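Core trays and sore backs

I've been logging core at Crabtree since last winter, and by far the most common complaint on site has been backs. Drilling gets the attention when people talk about safety, but most of our first aid entries come from the core shed, where the trays are lifted, slid, wetted down and stacked by hand.

A full tray of the larger core is a two-person lift. Everyone knows that, and on night shift it was still being done by one person, usually me. In the last program we moved 1,108 trays through the shed. Some of those got handled four or five times before they went on a pallet.

Ekene Onyeka, our shed supervisor, spent a few days watching where the trays went and drew it up on the whiteboard. The saw was at the wrong end. Trays came in the east door, went past the saw to the logging racks, then came all the way back for cutting. Moving the saw took a morning and a visit from the electrician.
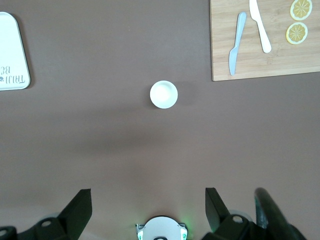 What we changed

The racks are now at waist height, and the bottom row is gone. We lost 13 spaces by doing that. A roller conveyor runs from the door to the racks, bought second-hand from Druditz when they closed their yard. The rollers stick when the cuttings dry on them, so they get hosed at the end of each shift.

Pallets are stacked lower as well, which the truck driver doesn't love.

I'm back on days in September and will put up the rack measurements then, as a couple of people at Pomden have asked for them.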